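The Chore Gap: What Two-Armed Machines Can and Cannot Yet Be Asked to Do

By Rajitha Pathirana
August 2022

Members of this institute are asked with growing frequency whether general-purpose robots are ready for ordinary work: clearing a table, sorting a drawer, packing a carton at the end of a line. The question deserves a more careful reply than it usually receives. Our position is that such machines can now perform a fair number of individual motions that chores are made of, and that very few of them can be trusted with a chore.

The distinction matters to anyone with a budget. A chore is a chain of small acts, most of which a person does without thinking. To put a box away, one must find it, grasp it, judge its weight, turn it the right way round, carry it past whatever else is on the table, set it down and let go. A failure at any link spoils the whole. A machine that succeeds at each of seven steps nineteen times in twenty will finish the full chain only seven times in ten. That figure is arithmetic, and it explains much of the distance between a promising demonstration and a usable product.

In April our staff reviewed 347 trials carried out at the Bednárik workshop with a two-armed system running the Cledura control software. The objects were plain household and shop goods, and the table was an ordinary one that had seen use. Of those trials, 303 ended with the object lifted and held. This is a respectable result, and five years ago we would not have expected it. The trials did not, however, ask the machine to do anything further with what it had picked up, and we would caution readers against treating a good rate of grasping as a good rate of work.

The second arm remains the weakest part of the case. Manufacturers present two arms as a plain advantage, as they are for people, who steady a jar with one hand and turn the lid with the other. In present systems the arms more often take turns. One holds while the other waits, and the handover between them is where objects are most often dropped or twisted. Crescencio Cordero, who manages packing operations at Vevia, told us that his floor could tolerate a slow machine. "What I cannot plan around is one that stops and needs a person to come over," he said. His firm withdrew its pilot after 622 hours of operation and has not set a date to resume it.

None of this is an argument for turning away. We believe buyers should ask for three changes in how these systems are reported. Results should be given for complete tasks, from start to finish. Every human intervention should be recorded, including the brief ones. Tests should be run on worn surfaces and under everyday lighting – the conditions in which the equipment will be expected to earn its keep. The supplier Elach has agreed to publish on this basis over its next 2000 trials, and we hope that others will follow.

Until such records exist, households should wait, and shops should confine their purchases to narrow, repeated jobs in which a dropped item costs little. 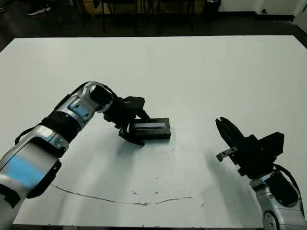
A small black box at the left gripper of a two-armed robot.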